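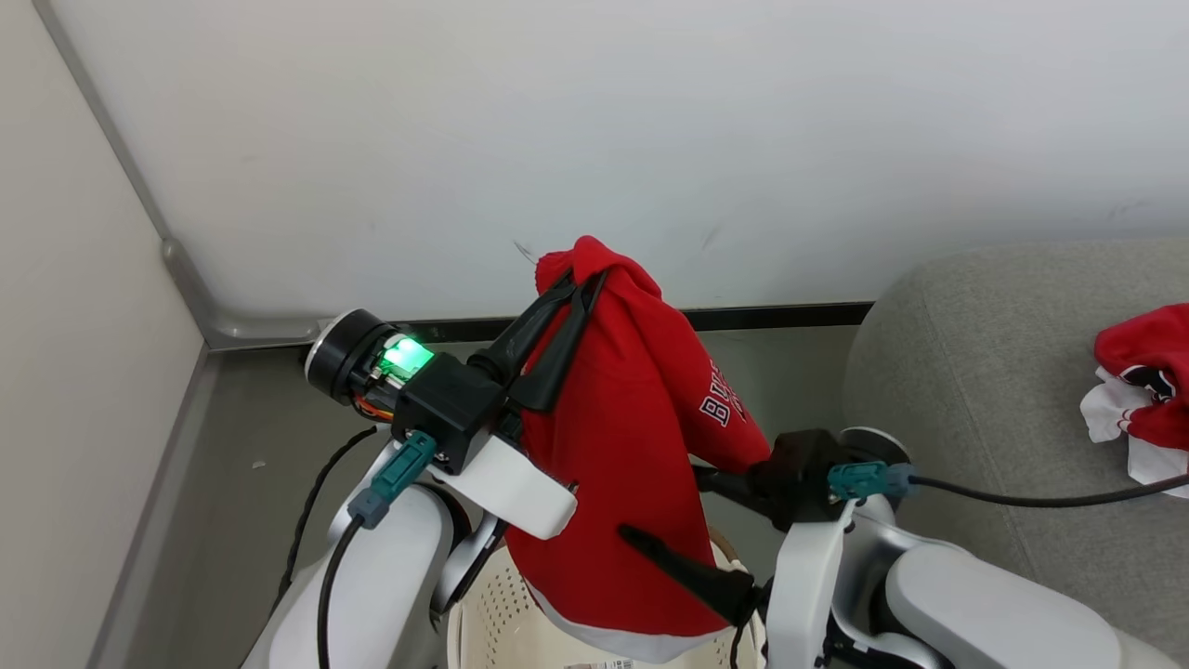 一、会议基本情况

会议名称:Rellstead 地区呼吸道传染病监测与防控工作例会
会议时间:2025年5月6日
会议形式:现场会议,分会场视频接入
参会单位:Rellstead 公共卫生办公室、Au 社区卫生服务站、Celard 医院感染管理科、Sasadard 检验中心、学校卫生联络组、养老机构联络组
记录:公共卫生办公室秘书组

会议应到单位全部到会,符合议事规则。上次会议纪要经各单位书面确认,无修改意见,予以通过。

二、疫情监测情况通报

公共卫生办公室通报4月份监测数据。全地区报告流感样病例141例,其中实验室确诊流感21例,以乙型为主。病例主要分布在小学和初中年龄段,老年人群报告数低于上月。4月份报告聚集性疫情2起,均发生在学校,处置工作已结束,未出现重症病例。

Celard 医院感染管理科补充:4月份发热门诊就诊量逐周下降,呼吸科住院床位使用率处于正常区间。住院患者中合并肺炎支原体感染11例,已按要求登记。院内未发现呼吸道传染病传播链。

Au 社区卫生服务站提出,站内部分病例的发病日期填写为就诊日期,导致流行曲线后移。经核对,问题集中在手工录入的纸质登记表。公共卫生办公室确认上述情况属实,已对4月份数据做回溯修正,本次通报采用修正后的数字。

讨论中,学校卫生联络组询问新冠病毒检测结果是否继续单独列出。公共卫生办公室答复:单独列出的做法不变,但日报停止,改为随周报发布。检测策略以症状监测和哨点采样为主,不再组织无症状人群筛查。

三、检验与样本流转

Sasadard 检验中心汇报哨点样本检测进展。多重核酸检测试剂已完成批间比对,结果符合实验室内部质控要求。目前样本从采集到出具报告的时间能够满足周报需要,但周末采集的样本存在积压。

检验中心说明积压原因有两点:一是冷链车周末不发车,样本在采样点冰箱暂存;二是周一上午集中到样,前处理工位不足。各单位讨论后形成以下意见:

1. 周五下午增加一次收样,截止时间由检验中心另行通知。
2. 周末采集的样本按规定温度保存,采样点每日记录冰箱温度两次,记录表随样本一并交接。
3. 样本管标签须与送检单编号一致。编号不符的,检验中心当场登记并电话核实,核实前不上机。
4. 急诊重症样本不受上述时间限制,由 Celard 医院直接送检。

关于污水监测,检验中心建议将采样频次由每周一次调整为每两周一次。Au 社区卫生服务站持保留意见,认为换季期间降低频次会影响趋势判断。会议未就此达成一致,采样频次暂维持不变,由检验中心提交成本与灵敏度对比材料后再议。

四、疫苗接种工作

公共卫生办公室介绍下一季流感疫苗的需求测算方法。测算以上一季实际接种量为基数,按年龄组分别调整,不再采用统一系数。各接种单位应在规定期限内上报需求,逾期未报的按上一季接种量核定。

养老机构联络组反映,部分入住老人的接种记录在原居住地,机构无法查询,存在重复登记风险。会议明确:由 Au 社区卫生服务站统一受理查询申请,机构提交名册及知情同意书,服务站核对后反馈接种状态。查询结果仅用于接种安排,不得转作其他用途。

上门接种的禁忌证筛查表沿用现行版本。接种后留观时间和急救药品配备标准不变,不因上门服务而简化。

五、学校及托幼机构防控

学校卫生联络组汇报两起聚集性疫情的处置复盘。两起疫情均由晨检发现,其中一起在因病缺课登记环节出现延误,班级层面已有多名学生请假,校医室未及时汇总。公共卫生办公室指出,现行制度对缺课原因的填报要求不够具体,“身体不适”一类表述无法用于监测。

经讨论,缺课登记表作如下修改:增加发热、咳嗽、呕吐、皮疹四个勾选项;增加首发症状日期一栏;取消自由填写的“其他说明”栏中与健康无关的内容。修订后的表格由学校卫生联络组下发,旧表用完为止的做法不予采用,统一自启用日起更换。

教室通风方面,沿用课间开窗的要求。有学校申请购置空气净化设备,会议认为现有资料不足以支持统一配置,由学校自行评估,不纳入本年度专项经费。

六、医疗机构感染控制

Celard 医院感染管理科就口罩佩戴规定提出调整方案。拟保留发热门诊、呼吸科、重症监护、血液透析区域的强制佩戴要求,其他区域改为建议佩戴;有呼吸道症状的就诊者和陪同人员在全部区域均须佩戴。各单位对方案无异议。方案启用条件为流感样病例占比连续处于基线以下,占比回升至基线以上时自动恢复原规定,无须另行开会。

探视管理按科室执行,同一患者同一时段的探视人数由病区护士站掌握。

七、决议事项

1. 通过4月份监测数据修正结果,修正说明附于周报之后。责任单位:公共卫生办公室。
2. 增加周五下午收样,样本交接表同步更新。责任单位:Sasadard 检验中心。
3. 污水监测频次维持现状,对比材料提交下次会议。责任单位:Sasadard 检验中心。
4. 建立养老机构接种状态查询流程。责任单位:Au 社区卫生服务站。
5. 启用修订后的缺课登记表。责任单位:学校卫生联络组。
6. 原则同意口罩佩戴规定调整方案,文本由感染管理科修改后报公共卫生办公室备案。责任单位:Celard 医院。

八、遗留事项

纸质登记表改为电子录入的经费来源尚未落实,公共卫生办公室正在与信息部门核对接口费用。在电子录入启用前,各单位录入人员须对发病日期和就诊日期分别填写,缺一项的退回补正。

跨区就诊病例的归属口径仍有分歧。Celard 医院按就诊地统计,Au 社区卫生服务站按现住址统计,两套数字在周报中并列,并注明口径。

九、下次会议

下次例会时间由公共卫生办公室另行通知,议题材料须提前送秘书组。对本纪要有异议的单位,请以书面形式提出,并注明对应条目编号。

发送:各参会单位
存档:Rellstead 公共卫生办公室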